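**Farkeck two-finger gripper, with wrist camera kit. Bought new, used since May, returned once.**

I run a small bench robot in a workshop that repairs and recalibrates kitchen scales. It picks up little metal parts, turns them over and puts them down again, a job I did by hand for years and do not miss. The arm is an elderly Gridmont and I have no complaints about it. The gripper it came with wore out, so I bought the Farkeck, which cost 2,950 with the camera bracket and a bag of screws that fitted something else.

First, the good. The grip is very good. It will hold a thin brass washer by its edge and not mark it. The plates close parallel, they stay parallel, and the force setting means what it says. The manual is short, written by somebody who has used the thing, and has a proper index. I have owned cars with worse documentation.

Then there are the cables.

The Farkeck brings its cabling out of the middle of the housing, upwards, in loops. The idea is that the loops give you slack when the wrist turns. They do give you slack. They also give you a pair of handles, should anything on the bench wish to take hold of them.

For the first couple of weeks nothing did. I had the speed turned down to a crawl, as the manual asks, and the loops nodded along politely. Then I put it up to normal working speed, went to the other end of the room to fill the kettle, and heard the noise that an arm makes when it is being asked to go one way and held from going there. A loop had gone over the corner of a parts clamp on the return swing. The arm, which is strong and not reflective by nature, carried on. The connector came halfway out of its socket, the gripper lost its signal, and the jaws opened.

I had assumed they would stay shut. Most people would, I think. On the Farkeck the factory setting on loss of signal is "release", and the setting that changes it to "hold" is on the second page of a menu called Miscellaneous. So the part it was carrying, a load cell of no great weight but some considerable price, left at speed and hit the skirting board. If I had been standing where I normally stand it would have hit me somewhere around the shin. I was very pleased about the kettle.

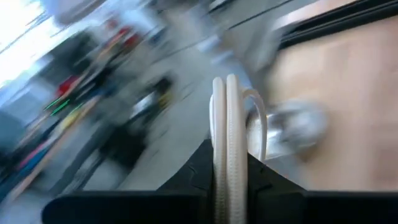 *Wrist camera view at the bench, with the white cables looping up out of the housing.*

I wrote to Farkeck, who were prompt and a little wounded. They asked whether I had fitted the strain relief. I asked what strain relief. It is sold separately. They did take the gripper back, replaced the connector without charging me, and returned it inside a fortnight with the release setting exactly as it had been before.

Valdemar Kragh, who services the Gridmont and has seen a good many of these, told me to stop blaming the clamp and look at the wrist range. He was right, annoyingly. The arm was turning the long way round to reach the drop-off point, which swung the loops out much further than they needed to go. We limited the wrist joint in software and that did more good than anything I could have bought. He also fitted a Brorico cable sleeve with two straps, and made me move the stop button to where I can reach it without leaning over the robot.

Since then, no snags. I still check the connector every morning before switching on, and the kettle has been given its own permanent place at the far end.

Things I would want to know before buying:

- Change the loss-of-signal setting to "hold" before you attach anything. It goes back to "release" after a firmware update, so look again then.
- Run the whole job at low speed and watch the cables, not the jaws. I spent my first day admiring the jaws.
- Budget for the strain relief. It ought to be in the box.
- "Hold" is not a guard. Stay out of the swing.

I did look at the Pollock, which takes its cable out sideways and flat. It is neater, but the one I tried had noticeably less feel for thin parts, and for my work that rules it out. If you are moving boxes about, I would have the Pollock and an easier life.

**Grip:** excellent.
**Manual:** very good, apart from the page that matters.
**Cable routing:** poor.
**Default settings:** I have used ruder words than poor.

I am keeping it. Three stars, and it would be four if they changed the default and put the strain relief in the box - I have suggested both to Farkeck and had a nice reply saying my comments have been passed on.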